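Grandska Film Archive
Vacancies and calls

Call for participants: audience panel for restored and re-edited features
Posted 4/18/18

Grandska is recruiting members for a viewing panel attached to its feature restoration program. Panel members watch films in two or more versions, complete a written form after each screening, and attend a short group session at the end of the series. The panel is open to adults with no professional background in film. Applicants who work in film or video may apply and should state this on the form.

Background

Several titles in the Grandska collection survive in more than one cut. In most cases the differences are small: a shortened reel, a replaced title card, a change of music over the closing credits. In a few cases they alter the order of scenes or the ending. The restoration unit has to decide which version is prepared as the main screening copy and which is kept as reference material.

The series is built around Millet, a suspense feature held here as a release print and as a longer preview print. The preview print was found in February among the papers of its distributor, Radau, and has been scanned but not graded. Both versions will be shown complete. Two shorter titles will be screened alongside it to provide a comparison.

What the panel does

Each member attends all the screenings in the series. Versions of the same film are shown on different evenings, and members are divided into groups so that the order of versions varies. Members are not told in advance which version they are about to see.

After each screening, members fill in a form on paper. It covers pacing, clarity of plot, sound level, picture quality and any point at which attention dropped. There is space for general remarks. Forms are completed in silence, before any discussion takes place, and are collected at the door.

The group session is led by Inès Langlois, head of feature restoration, with Haruto Nomura taking notes. It is recorded in sound only. Remarks are transcribed without names and held with the restoration file for the title.

Time commitment

The series consists of evening screenings with one short interval each. Members who miss a screening cannot make it up at a later date, and their forms will be withdrawn from the comparison. Please check the schedule sent with your confirmation before accepting a place.

Late entry is not possible once the projector has started. Food is not allowed in the auditorium. Water in a closed bottle is permitted.

Who can apply

There are 40 places. Applicants must:

- be 18 or older on the date of the first screening
- read and write English comfortably
- be available for every screening in the series
- not have seen Millet in a theater or on home video
- agree not to publish reviews, plot details or images until the restored version has been released

Some knowledge of suspense films is useful but carries no weight in selection. The aim is a mixed panel. People who watch one or two films a year are as welcome as people who go every week.

Millet contains scenes of violence and a long sequence with flickering light. Applicants with photosensitive conditions should contact the panel office before applying.

Payment

Members receive a fixed payment for the complete series, made by bank transfer after the group session. The rate is stated in the participation agreement. Travel within the city is reimbursed on presentation of a ticket or receipt. Parking is not reimbursed.

Access

The auditorium is on the ground floor and has spaces for wheelchair users in the third row and at the back. An induction loop is fitted. Captions are available for the release version of Millet only, and the panel office can advise on whether the series is suitable for viewers who rely on them. Requests for large-print forms should be made when accepting a place.

How to apply

1. Download the application form from the calls page or request a paper copy from the panel office.

2. Complete sections A to C. Section D is for applicants who have taken part in an earlier Grandska panel.

3. List five films you have seen in the past year, in any format, with one sentence on each. Do not send full reviews.

4. Return the form by e-mail or by post, marked "Viewing panel," for the attention of Faustine Lefèvre. Forms handed in at the box office will be passed on but may be delayed.

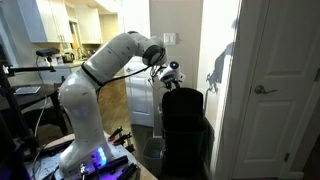
5. Wait for confirmation. All applicants receive a reply. Those not selected may ask to be placed on the reserve list for the next series.

Selection

Forms are read by Faustine Lefèvre and Didier Boyer. Places are assigned by age group and by viewing habits, then by lot within each group. The written sentences on films are used to check that the form has been completed in earnest. They are not graded for style or opinion.

Personal data

Application forms are kept until the series has ended and are then destroyed. Screening forms carry a panel number only. The list linking numbers to names is held by the panel office and is not shared with the restoration unit.

Contact

Questions about eligibility, access or payment: panel office, Grandska Film Archive, weekday mornings.

Questions about the films and their versions: Inès Langlois, feature restoration. Please note that the content of the preview print will not be discussed with applicants.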